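Six weeks with the Troner gripper kit

I said in February that I would write up the Troner kit once I had used it on something other than foam blocks. It has now done six weeks on old office PCs, so this is a fair time to do it.

Troner sell the kit as an add-on for small arms. You get the two-finger gripper, a wrist camera with its clip, a cable and a licence for their software, Gu. It cost me 510 euros from Stemix, with postage on top. The arm is not included and neither is any kind of mount for the work, so I printed my own plate.

Fitting

The flange bolted straight on. The cable is long enough for my arm, though I had to leave a generous loop so it didn't pull when the wrist turned. The manual is thin and the page on camera setup describes an older menu. I found the right one on the Privska forum, where most of the useful help seems to live.

Software

Gu runs in a browser window. You move the arm by hand, save points and give each one a grip width and a force. Troner claim up to 100 saved points per job. I have never needed more than a third of that. Saving is quick, but there is no undo, and I have twice overwritten a good point with a bad one.

Working inside a case

My main interest was taking parts out of desktop machines that are going for spares. The tower goes on its side with the panel off, and the arm comes in from above. Memory is the easy part. The area by the processor socket is harder, with the heatsink close by and less room for the fingers to open. I bring the gripper in closed and stop short of the board before letting it go any lower.
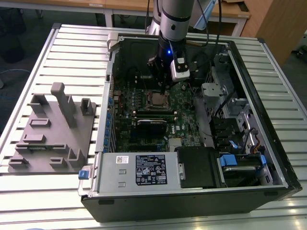
What I would change

Softer finger pads, first of all. The ones supplied are hard and slide on smooth metal. I would also like a camera clip that locks, as mine has needed straightening a few times.

Would I buy it again? Yes, at this price, if you already have an arm and don't mind reading forum posts. Version 2 of Gu is meant to add undo, and I'll update this post when I have tried it.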